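03/05/2019

Back from the lab with a headache and the Pillora draft in my bag, still unread past page two. Dalibor Beneš wants my comments by tonight. He'll get them tomorrow.

The claim is that the hand learns where to hold a thing from the wrist view alone, and that the head view only helps with the reach. Fine, maybe. The draft says 91 percent over 153 grasps. I asked what counted as a grasp and got a long answer from Vojtěch Paulík with the word "contact" in it four times. Contact is cheap. I make contact with the door frame every morning.

So I sat down with the pictures and wrote a note on each view.

Wrist view. Thumb tip against the white knit fabric, right by the cuff, with the four fingers stretched out toward the wood. By Vojtěch's rule this goes down as contact. By mine it's a thumb touching cloth, and I wouldn't score it at all until the fingers do something. The back of the hand takes up so much of the picture that I wonder how much the method has left to look at.
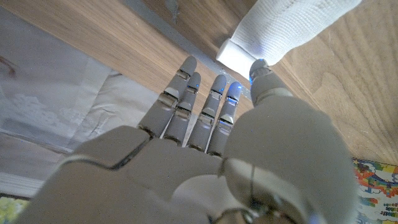

Head view. Much easier to judge, and I told them so. Both arms are in over the table and the left fingers curl down around the end of the green and white box. A box has flat sides and corners, though. If the 91 is mostly boxes and the soft things are buried in the average, I'd like to see it split out. Dalibor said Votska never split theirs either. Not much of a defense.

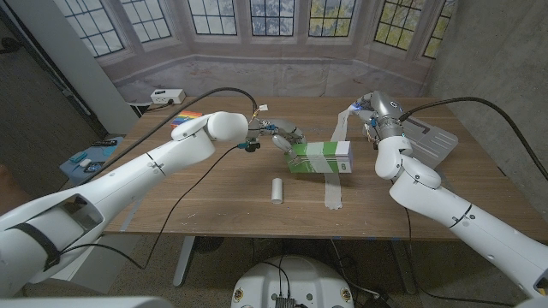
Two arms at the table, left hand at the end of the box.

Asked for 11 fresh runs on cloth only, scored by someone who hasn't read the draft. Vojtěch sighed but wrote it down. He thinks I've been sour about this since November, and he may have a point. The Rirolitz numbers looked good on paper too, and I signed off on those.

Need to call McIver about the spare cable. Leftover soup for dinner.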